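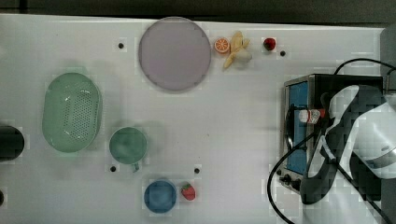 **Ticket:** grip force drops out partway through a pick, bottle and cup tasks
**Product:** Skekar tabletop kit, trial unit
**Opened by:** Agustina Jara, Pararon
**Handled by:** Constanza Lucero, Skekar support
**Opened:** 2019-12-07
**Status:** closed, one item carried over

### Problem as reported

We have the kit on trial and are running the kitchen task set that came with it. The arm reaches the target and closes on it, but on some picks the controller then reports `GRIP LOW` and stops the task. The arm holds position and waits for a manual reset.

It happens most on the small white bottle with the red label band. It has happened on the green cup when the arm takes it by the handle. We have not seen it on the plate or on any of the toy fruit.

Settings at the time:

- Grip force target: 600 (controller units)
- Close speed: default
- Task file: kitchen set, not edited
- Log counter at first fault: 2,274

We are supposed to decide on buying by the end of January, so I need to know if this is a setting or a bad gripper.

— Agustina

### Reply 1, Constanza

Thanks for the settings. Please try these in order and send the log after each one. Leave the objects where they are between runs so the results can be compared.

1. Power off at the controller, wait a full minute, power on, re-home the arm.
2. Run `grip_zero` with the fingers open and nothing between them.
3. Run the bottle pick ten times at 600.
4. Raise the target to 1,000 and run it ten more.

Also check the finger pads. If a pad has shifted on its mount, the force reading will be off on narrow objects and look fine on wide ones.

### Reply 2, Agustina

Did all four. Logs attached.

- After power cycle: no change.
- After `grip_zero`: fewer faults, but still there.
- At 600: four faults in ten.
- At 1,000: one fault in ten.

Pads look straight to me. I pressed on both and neither one moves.

I don't want to leave it at 1,000 for everything. Some of the fruit is soft enough that I would expect marks on it. Can the force be set per object? I couldn't find it in the manual.

### Reply 3, Constanza

Yes, it can. The manual for the trial units is one version behind and leaves it out. In the task file, each object has its own block. Add a line to the bottle block:

```
grip_target: 1000
```

Anything without that line uses the global value, so the fruit will stay at 600.

The log shows something else. On every faulted pick the force is fine at close and then dips when the wrist turns to bring the bottle level in front of the oven door. That is usually the wrist cable pulling at the connector. Please check that it has slack through the full turn. Check the toaster oven's power cable too. It should not be anywhere the gripper or its cables can drag on it. Route it behind the oven and off to the side if you can.

### Reply 4, Agustina

The wrist cable was tight at the end of the turn. The clip was one slot too far back. I moved it forward and now there is a loose bend in it the whole way around.

I moved the oven cable as well. It used to come over the top of the oven and down the side toward the front of the table. Now it goes straight off the back.

Results with the clip moved and the bottle block still at 600: no faults in ten. I ran the cup by the handle ten times, also none. Then I let the full kitchen set run until the log counter read 3,498 and there were no `GRIP LOW` entries after the change.

I took the per-object line out again. Good to know it exists, though.

### Reply 5, Constanza

That log looks right. The force line is flat through the turn now. I would call the gripper good, and there is no need to swap it.

I have asked for two changes to the setup guide: the clip position should be marked on the arm drawing, and the per-object setting should be in the task file section.

### Carried over

Agustina asked if the Rees finger pads fit this gripper, as Pararon already has a box of them. The mount is the same, but the kit has only been tested with the pads it ships with. Constanza will check with the hardware group and answer on a new ticket.

Ticket closed by requester.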